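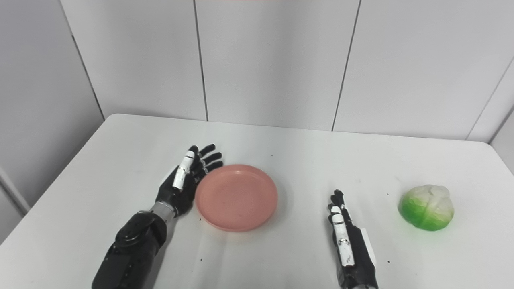 Teaching by puppet strings

My first afternoon on remote control began with a cabbage and a pink plate, and I came home more tired than if I had chopped a whole crate of cabbages for soup. The job is simple to say out loud – pick up the cabbage, put it on the plate – and Halima Odukoya, who has far more patience than I do, let me fumble through 15 tries before she suggested I might like some tea.

You move your own hands and the robot's hands copy them, and what gets saved is the whole motion, hesitations and all. So if I dither over the plate (and I do dither!), the robot learns from a ditherer. Halima's advice was to decide where my fingers were going before I moved at all, then go there at one steady pace and not fuss.
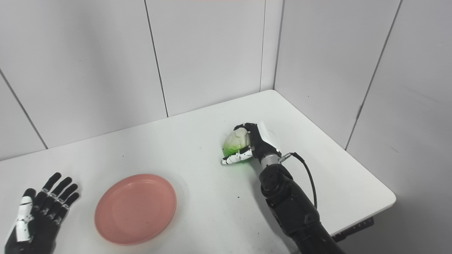 Last updated: February

The grip is the part I keep thinking about on the bus home. With the black fingers over the top and the white thumb underneath, you'd suppose the thing was safe, but I can't feel a bit of it through the controls, so I watch the leaves and hope. Ademir Marinho squeezes early and lifts late, and his runs are lovely to watch. Mine are getting better. I kept two from that first day, and both had the left hand staying put beside the plate, open and out of the way, which took more concentration than the hand doing the work.

Next time Halima wants me to try handing over from right to left. I've been practicing at home with an onion.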